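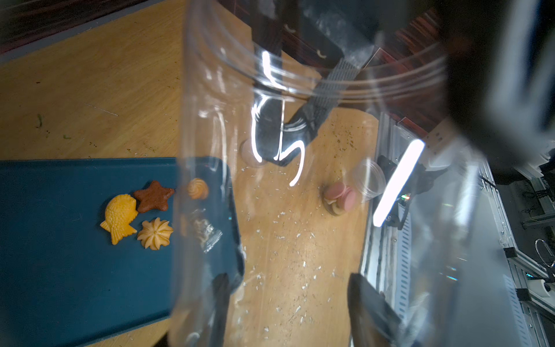 Clear plastic cups for a biscuit table: lids or no lids?

dquansah
April 8, 2025
I'm setting up a self-serve biscuit table for an open afternoon at Clellton. The biscuits go out on a dark teal tray and guests fill their own cups. I have two sizes of clear plastic cup, one large and one small. The assortment is fish-shaped ones, stars, piped rosettes and pink macarons. Budget covers 200 cups. Do I need lids, and which size would you put out?

Orbán_bakes
Large only. A small cup will take rosettes but a fish shape of any length sits proud of the rim and the tail snaps. Lids if people are walking off with them, otherwise save the money.

tinlid
Disagree. Large cups get filled to the top because they are there to be filled. I ran a table in June with large cups and the macarons were gone in 17 minutes. Small cups for the rosettes and stars, and serve the fish in a paper sleeve.

Orbán_bakes
That is a portion problem. Put a card out with a number on it.

tinlid
Cards are ignored.

parwood_kit
Separate point. Keep the macarons off the tray. They pick up crumbs and the shells chip against anything harder. A small round base, stacked, is fine provided the stack stays low. Also, empty cups go over very easily on a bare wooden table. Nest them or stand them in a box.

dquansah
The macarons are already on a round base of their own. Point taken on the empties, one is on its side as I type. What about crumbs? The table is light wood and they are all over the middle of it.

parwood_kit
Dry pastry brush, then a barely damp cloth along the grain. Don't use a wet cloth first, it turns crumbs to paste.

mrs_plum
Would a cloth or runner under the tray not solve it?

tinlid
It hides them. You still have to shake it out, and cups stand less well on fabric.

Orbán_bakes
Bare table. Agree with tinlid for once.

dquansah
Priced it up. Plerberg do flat lids in cartons of 1,550, far more than I can use. I'll go without lids, large cups for the fish and small for everything else. Stars still undecided.

tinlid
Stars in the small. Points up.

Orbán_bakes
Stars in the large. They wedge.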